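Kitchen and household tips for a week in a holiday cottage

These tips are for a self-catering stay on the coast or by a lake, where the shop is a drive away and the kitchen belongs to somebody else. Most of them come from our stays at Vurdale and on the Semple shore, and they should work in any rented cottage.

Before you leave home

Ask the owner for a list of what is in the kitchen. "Fully equipped" can mean a drawer of good pans or it can mean one saucepan and a fish slice. The things most often missing are a sharp knife, a tin opener that works, a colander and a baking tray without rust. Pack your own knife rolled in a tea towel with an elastic band at each end, and put it in the boot where it can't be reached from the seats.

Measure dry goods at home. Flour for pancakes, salt, sugar and baking powder can all go into one jar, already mixed, so you only need eggs and milk when you get there. Write the quantities on a strip of masking tape on the lid. For a family of 4, 300 g of flour makes enough pancakes for one breakfast with a few left over.

Decant washing-up liquid and laundry liquid into small bottles with screw tops. Flip-top bottles leak on hilly roads. Put a square of cling film over the neck before screwing the top on. 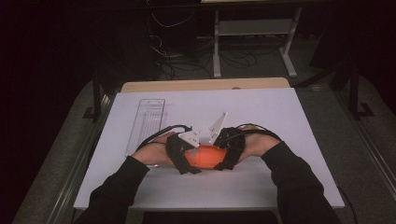 Freeze the first night's supper flat in a bag and lay it at the bottom of the cool box. It keeps everything else cold on the way and will have thawed enough to heat by the evening. Stew, chilli and soup all travel well. Rice doesn't, so cook that fresh.

The first hour

Run the cold tap for a few minutes if the cottage has been standing empty, then fill the kettle. Switch the fridge to a colder setting and leave the door shut until it has had time to work. In small fridges the back wall freezes salad, so keep lettuce and cucumber at the front.

Check the oven before you plan a roast. Many cottages have a two-ring cooker with a small oven that runs hot on one side. Turn the tray round halfway through and take ten degrees off the recipe. If the markings have worn off the knob, put in a slice of bread and see how fast it browns.

Look under the sink for the stopcock and find the fuse box while it is still light. Put a torch on the windowsill next to the door.

Sand and salt

Leave a washing-up bowl of water outside the door for feet, and an old towel next to it. It does more good than any mat. Sand that gets in anyway should be left to dry and then swept. Wiping it while damp pushes it into the gaps between floorboards.

Never put sandy clothes straight in the machine. Peg them out, let them dry and shake them hard. Swimming things only need a rinse in cold water and a squeeze. Wringing ruins the elastic.

Salt spray leaves a film on windows and glasses. One part white vinegar to four parts water takes it off. Dry with newspaper or an old cotton T-shirt. Don't use vinegar on stone worktops – it eats into limestone and marble and the owner will notice.
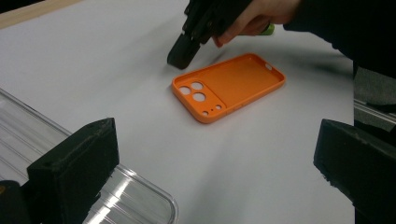 Rocky shores are hard on anything small. Car keys, penknives and reading glasses fall into the cracks between stones and are very difficult to find again, so give each one a loop of bright cord before the first walk. Bags should have a zip. With phones, the colour of the case matters more than you might think: a grey or black one disappears on wet rock, while a plain orange one like this can be picked out from a distance. Take the case off in the evening and wash it in warm soapy water, going round the raised rim and the three big lens holes with an old soft toothbrush, as grit left in those places will scratch. Let it dry fully before the phone goes back in.

Boots with wet insides should be stuffed with newspaper, and the paper changed after an hour and again at bedtime. Keep them well away from the stove. Leather dried fast goes stiff and splits along the toe.

Picnics and flasks

Fill a flask with boiling water and leave it to stand while you make the sandwiches, then tip it out and put the soup in. It will stay hot until well into the afternoon. At Flulari the path from the car park to the lighthouse has 111 steps, and a heavy picnic basket is a mistake there. Split the load between small rucksacks.

Butter the bread right up to the edges to stop tomato soaking in. Better still, carry the tomatoes whole with a knife and a bit of salt in a twist of foil. Boiled eggs should be packed in their shells.

Wasps are bad in late summer. Keep a saucer for the top of each cup, and put jam away as soon as it has been used.

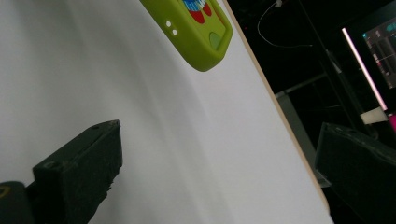

Bring all rubbish back. Bread bags are good for this, being strong and narrow enough to go down the side of a rucksack. Fish skins should be double-bagged and taken straight to the outside bin.

Fish from the harbour

Buy in the morning if you can and cook the same day. Lay the fish on a plate, cover it and keep it on the lowest shelf. To get the smell off your hands, rub them with cut lemon or a spoonful of dry mustard before washing with soap. For the pan, boil up some water with a dash of vinegar, pour it away and wash as normal.

If the cottage has a smoke alarm close to the cooker, fry with the window open and the inside door shut, or bake the fish in foil. Don't take the battery out.

Before you go home

Use up what is left on the last evening. Eggs, odd potatoes, the end of the cheese and a handful of whatever greens you have will make a flat omelette. Cook it slowly with a lid on.

Strip the beds first thing, as it is easier to spot stray socks. Look behind the bathroom door and in the oven. On our last trip to Ivico we drove 80 miles home and found we had left the good baking tray behind.

Wipe the fridge dry and, if the owner wants it switched off, prop the door open with a folded cloth.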